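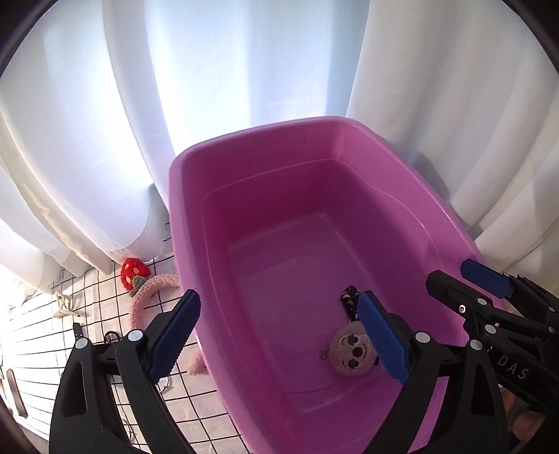
Firdevs Öztürkmen keeps a pink plastic basin by the window of her apartment in Kurtuluş. Small things go in it when she comes home in the evening – keys, straps, whatever was in her coat.

"I used to lose 2 things a week," she says. She tried wall hooks first, then a drawer. The basin has lasted since January, and she empties it every night before bed.
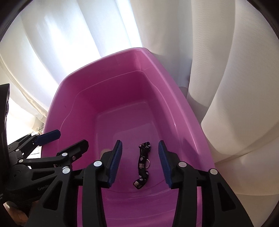 A patterned fabric strip with a metal ring, on the floor of the tub.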